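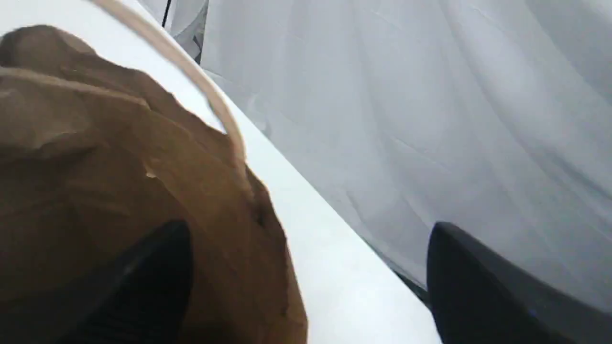

Subject: Re: [packaging] paper handles, which ones do we reorder

Gillespie Carnegie wrote:

> We are down to the last bundle of the medium kraft bags and I need to
> put in an order before the end of November. Bakos will sell us 125 with
> the twisted handles or the same number with flat ones, and the flat ones
> are a little cheaper. Does anyone have a strong feeling either way?
> Also, can we use up the ones that were already opened and folded
> again? There is a stack of them under the bench at Indden and some
> look pretty tired.
>
> Gillespie

Gillespie,

I would stay with the twisted handles. The flat ones lie closer to the bag, so they pack well, but they are hard to find with one hand when the other is full. We had the flat kind two orders ago at Wullilberg and people ended up picking the bags up by the rim. A rim that gets used that way doesn't last long.

On the tired ones, I went through part of the stack and sorted it into keep and recycle. I would not be too strict. A crease across the middle is only where the bag was folded flat for storage, and it has never caused us trouble. Soft sides are fine too. What I look at is the top edge and the places where the handles are glued on. If the glue patch is lifting, it goes in recycling. If the paper is torn at the rim, I keep it for light things and don't send it out. 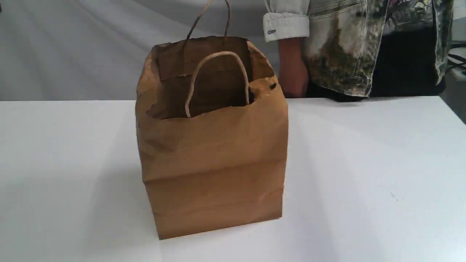 Ripped at the upper right of the rim, both handles still on. Light use only.

I put six like that aside and wrote "inside use" on the bottom in pencil. They are on the shelf by the door, so please don't mix them back in with the good ones.

The other question is what goes in them. The order sheet still says 7 kg for the medium size, and I think that number came over from the old Cesurer bags, which were heavier paper. I would cross it out until someone has weighed a few full ones.

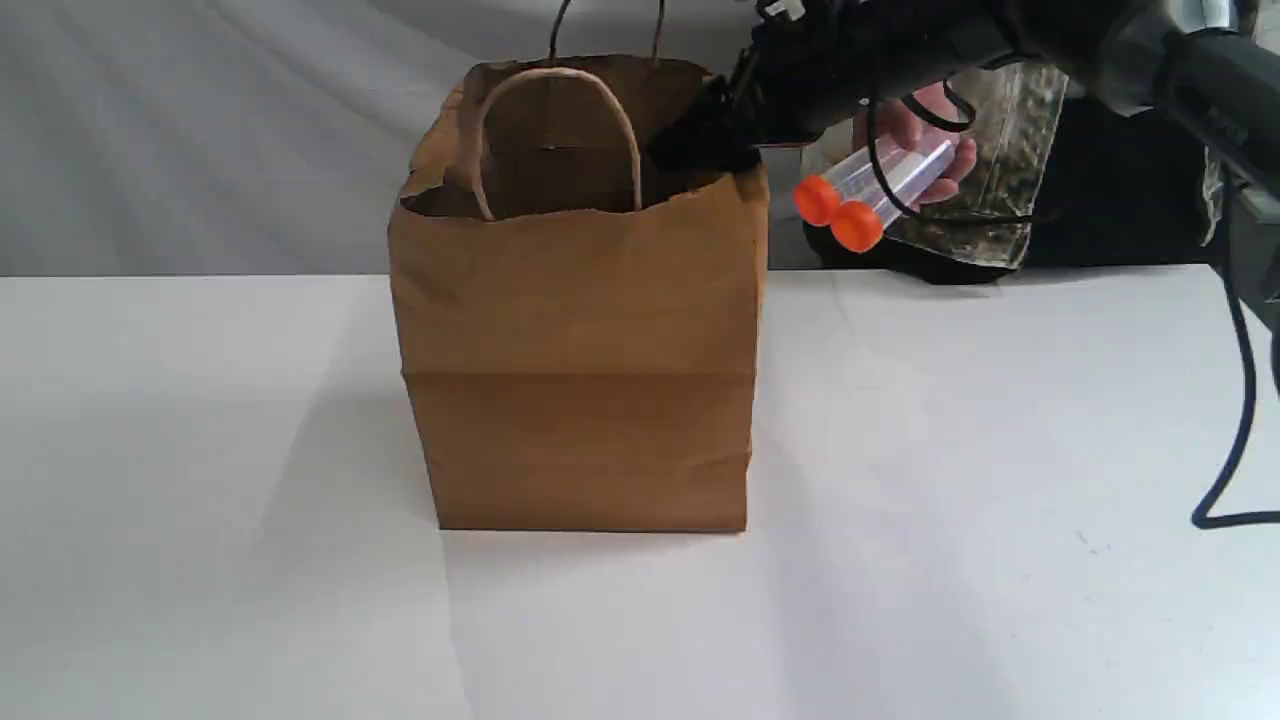 Small items need more thought than heavy ones. The medium bag has a wide, flat bottom, and anything narrow tends to fall over and roll into a corner as soon as the bag is lifted. Clear plastic tubes with screw caps, like the two with the orange caps, should go into a small box or an inner sleeve first – then the box goes in the bag. Open the bag all the way and set it on the table before you load it, and fold the front handle out of the way if it has dropped into the opening.

If you are ordering anyway, the item number I have for the twisted handle version is 2486. Please check it against the last invoice, my list is old. Stela Nistor has the invoices in the blue binder.

One more thing about storage. The bundles should lie flat with the handles all at the same end. When they are turned every other way the stack looks neater, but the cords press into the next bag and you get dents in the front panels.

I can come by Indden some morning and do the rest of the stack if you leave it under the bench.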